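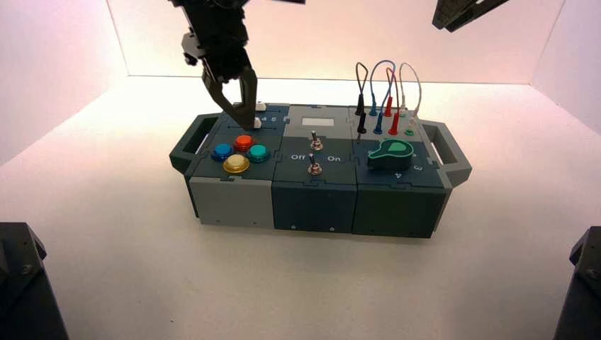
Sutau Poll Archive: What Voters Say About War, Aid and Alliances

Filed under: World Affairs > Data and Reference

Print this page | E-mail this page

Every week some headline claims that a whole country is for or against a war. Most of the time the claim rests on one poll, and often nobody links to the questions. Sutau collects the questions. The archive holds 2,377 of them on foreign policy, taken from 86 polling firms, each with its exact wording, the dates people were asked and the sample size where the firm gave one.

We sell it, and we still think you should be careful with it. A poll that asks about "helping an ally" will get a warmer answer than one that asks about "sending weapons." Both get reported as support. Sutau puts the two wordings next to each other and leaves the arguing to you.

The trend charts are the weak part. Atport, who make the software, like to draw a smooth line through polls from different firms, and I would switch that off on the first day. The setting is under View – it stays off once you save.

A standard license covers five readers in one office. It includes the yearly update, which comes out in January, and the search tool from Pilel. The Khurana add-on brings in 824 older questions, mostly from phone surveys. Many of those have no sample size listed, so think twice before paying extra if you need firm numbers.

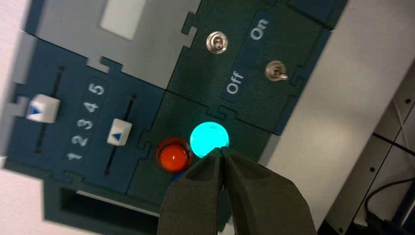 Can the archive tell me if a country supports a treaty?

It can tell you how people answered a certain question in a certain month. If the firms disagree, you will see that they disagree, and the archive won't pick a winner.

Crowd sizes at rallies are not covered. Claims about them vary too much to be worth storing.

Product notes by Junhao Gu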